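発表用メモ「メールのテンプレートを捨てる」
話す人:レイヨ・ミエッティネン(Reijo Miettinen、Starnum)
2023/04/25 版。持ち時間は質疑を入れて30分。

スライド1 表紙
名前と会社名をゆっくり言う。「ミエッティネン」は日本の方には長いので、レイヨと呼んでくださいと言う。日本語で話すのは今年二回目です。聞き取りにくいところがあれば、途中で手を挙げてもらってかまいません、と最初に伝える。

スライド2 今日の話の範囲
メール配信ツールの使い方の話はたくさんありますが、今日は一つのことだけ話します。ドラッグ&ドロップのエディターで作ったテンプレートが増えすぎたとき、どのように減らすか、です。開封率を上げる方法は話しません。件名の書き方も話しません。そのような話を期待して来た方には申し訳ないですが、資料の最後に参考になるページの一覧をつけました。

会場に質問する。自分の会社にテンプレートがいくつあるか、すぐに言える方はいますか。(手が挙がるのを待つ。少なくても続ける)

スライド3 Valtonen の場合
Valtonen は家具と照明の通信販売をしている会社で、Starnum のお客様です。社内の配信担当者は三人。会員向けのニュースレター、注文確認、発送のお知らせ、店舗の案内を、すべて Mandova というエディターで作っていました。Mandova は弊社の製品です。ですから、増えすぎた責任の半分は弊社にあると私は思っています。(ここは少し笑ってもらえるかもしれない。無理に待たない)

私たちが最初に数えたとき、保存されていたテンプレートは約275個ありました。同じ名前の後ろに「コピー」「コピー2」「最終」「最終_修正」がついているものが多かったです。日本語の会社でも同じだと聞いて、少し安心しました。 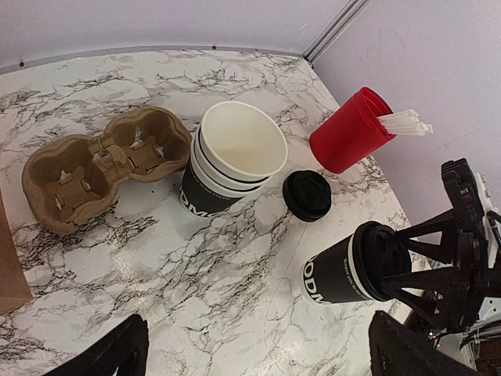

なぜ増えるのか、担当者に聞きました。答えはとても普通のことでした。前回のメールを開いて、複製して、中の文章を直す。この方法は速いです。締め切りの前に、わざわざ共通の部品を探しに行く人はいません。そして複製した元のテンプレートは、だれのものか分からないので消せません。去年の10月に作ったキャンペーン用のヘッダーが、三月のメールにまだ入っていたこともあります。読者から一件だけ問い合わせが来て、それで気づきました。

スライド4 減らさないと何が困るか
箇条書きを読み上げないこと。スライドに書いてあるので、例を一つだけ話す。

例はフッターの住所です。Valtonen は事務所を移転しました。フッターの住所を直す必要があります。テンプレートが一つなら五分の仕事です。しかし実際には、住所が画像の中に入っているもの、文字で入っているもの、古い電話番号だけ残っているものがありました。全部直すのに担当者が二日使いました。その二日の間にも、古い住所のメールが出ていました。注文確認のような自動のメールは、担当者が休みの日でも出ます。

もう一つ時間があれば、配信停止リンクの話をする。色が背景とほとんど同じになっていたテンプレートが見つかった件。時間がなければ飛ばす。

スライド5 部品に分ける
私たちが選んだのは、テンプレートを整理してきれいに並べる方法ではなく、一度ばらばらの部品にする方法です。部品の管理には Roton という仕組みを使いました。Roton は Mandova の中で動く小さい機能で、一つの部品を直すと、その部品を使っているすべてのメールに反映されます。

部品の種類はこのように決めました。
ヘッダー
本文(一列)
本文(二列)
商品
ボタン
お知らせの帯
フッター

二列の本文は、最後まで議論になりました。スマートフォンでは結局一列になるので、私はいらないという意見でした。ビセンテ・メディナ(Vicente Medina、弊社の実装担当)は残すべきという意見でした。パソコンで読む会員がまだ多いという理由です。結果は、残しました。今は彼のほうが正しかったと思います。

スライド6 捨てる順番
ここは一番質問が来るところなので、ゆっくり話す。

最初に捨てるのは、一年以上送信に使われていないものです。送信の記録を見れば分かりますから、相談しないで決めることができます。ただし、すぐに削除しません。「保管」という場所に移して、九十日待ちます。

次に、違いが文章だけのものをまとめます。見た目のためではなく、文章を保存するために複製されたテンプレートです。文章は別の文書に残して、テンプレートは一つにします。

三番目に、色や余白が少し違うものを比べます。この作業は人の目でしなければなりません。余白が16ピクセルか20ピクセルかで、担当者の間で一時間話したこともあります。今考えると、どちらでもよかったです。

最後に残るのが、特別な理由のあるものです。法律上の文章が入っているもの、外部のシステムから直接呼ばれているもの。外部から呼ばれているテンプレートを名前だけで判断して移すと、注文確認が止まります。私たちは一度、試験環境でそれを経験しました。本番でなくてよかったです。

九十日の後、残ったものは43個です。もっと少なくできるという意見もありましたが、担当者三人が名前を見て中身を思い出せる数として、ここで止めました。 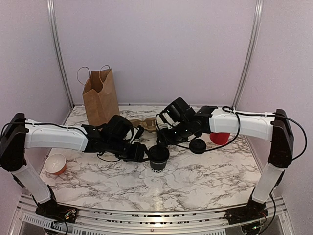 大理石模様の台の上で動く二本のロボットアーム

スライド7 表示のテスト
部品に分けると、組み合わせが増えます。一つ一つの部品が正しくても、上下に並べたときに余白が二重になることがあります。古いデスクトップ用のメールソフトでは、ボタンの角が丸くならないこともあります。

私たちは組み合わせを作って、自分たちの受信箱に送りました。全部で1409通です。そのうち、直さなくてもよいと判断したものが1293通でした。残りは、原因で分けるとほとんどが三種類になりました。背景色がダークモードで反転する、二列の高さがそろわない、画像を表示しない設定のときに文章の意味が通じない。

一番目と二番目は部品の側で直しました。直し方は配布資料に書きましたので、ここでは話しません。三番目は部品では直りません。人が書く文章の問題です。それで次のスライドに行きます。

スライド8 画像がないときのメール
会社のメールソフトでは、画像が最初は表示されない設定になっていることがあります。Valtonen の会員にも、職場のアドレスで登録している方がいます。画像の中に「本日まで」と書いてあると、その方には期限が伝わりません。

代替テキストを入れれば解決すると、よく言われます。私もそう思っていました。しかし実際のテンプレートを見ると、代替テキストの欄には「画像」や「バナー」、またはファイルの名前がそのまま入っていました。複製されるたびに、そのまま残るからです。ですから Roton の部品では、代替テキストの欄を毎回空にして、空のままでは送信の予約ができないようにしました。最初の一週間、担当者からとても嫌がられました。

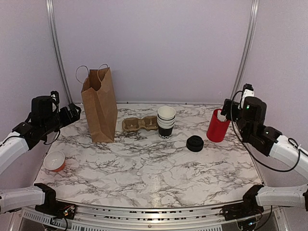
代替テキストを書く練習も、担当者と一緒に三回しました。私たちが決めた規則は、一つの文で、読者がそのメールを読むのに必要なことから書く、というものです。長く書くと、読み上げソフトを使う方には待つ時間になります。例えば今のような写真でしたら、「テーブルの左奥に、背の高い茶色の紙袋が立っている」で足ります。天板の模様まで書くかどうかは、メールの内容によります。天板を売るメールなら模様を先に書きますし、持ち帰り用の袋を案内するメールなら袋だけでよいです。同じ写真でも、部品に文章を最初から入れておくことができないのは、このためです。

(ここで時計を見る。20分を過ぎていたらスライド9は飛ばして10へ)

スライド9 名前のつけ方
テンプレートの名前に日付を入れないことにしました。日付が入っていると、次の人が必ず新しい日付で複製します。担当者の名前も入れません。入れるのは、用途と対象だけです。「注文確認_会員」「店舗案内_全員」のようになります。

「最終」という言葉は禁止にしました。これは規則の中で一番守られています。禁止語を入れると保存できないように設定しましたので、守るしかないのですが。

日本語の名前とフィンランド語の名前が混ざると、一覧の並び順が分かりにくくなります。Valtonen では先頭に短い英字の記号をつけました。皆さんの会社では必要ないかもしれません。

スライド10 だれが新しい部品を作るか
だれでも作れるようにすると、元に戻ります。しかし弊社だけが作れるようにすると、急ぎのときに困ります。今は、提案は担当者三人のだれでもできて、追加は二人目が見てから、という形です。見る時間は長くても翌日までと決めました。

急ぎのときのために、何でも自由に置ける「空の部品」を一つだけ用意しています。これはメディナさんの考えです。逃げ道がないと、人は別のツールで作って貼りつけますから。空の部品を使ったメールは月に一度、一覧で見ます。同じような使い方が三回出てきたら、正式な部品にするかどうか話します。

スライド11 うまくいかなかったこと
正直に話す。急いで通り過ぎないこと。

保管の場所に移すとき、担当者への連絡が一回だけで、しかもメールでした。メールの仕事をしている人は、社内のメールをあまり読みません。(私も同じです)二回目からはチャットと会議で伝えました。

英語の用語をそのまま画面に出したこともよくなかったです。「ブロック」と「モジュール」と「部品」が同じ画面に出ていて、意味の違いを聞かれても、私たち自身が答えられませんでした。違いはありませんでした。今は「部品」だけです。

それから、昔のメールを見たいという要望を軽く考えていました。テンプレートを捨てても、送ったメールの見た目は残さなければなりません。お客様から「前にもらったメールと違う」と言われたとき、確認できないからです。途中から、送信したメールをそのままの形で保存する作業を追加しました。最初の数週間分はありません。

スライド12 質疑のための準備

費用を聞かれたら:部品の設計に弊社から二人、週に二日ずつ。期間は保管の九十日を含めて半年より少し短い。金額は会場では言わない。後で連絡先に書いてもらう。

ほかのエディターでもできるかと聞かれたら:捨てる順番と名前の規則は、どのツールでも同じようにできます。一か所を直して全体に反映する機能は、ツールによって違いますので、先に試用版で確認することをすすめる。

開封率は上がったかと聞かれたら:その比較はしていないと答える。推測を言わない。

テンプレートが少ない会社にも必要かと聞かれたら:十個くらいなら、名前の規則だけ先に決めてください。部品に分けるのは、同じ修正を三か所でしたときに考え始めればよいと思います。

答えが日本語で出てこないときは、英語で言って、司会の方に助けてもらう。事前にお願いしてあります。

配布資料は受付の横。足りなければ、連絡先を聞いて後でPDFを送る。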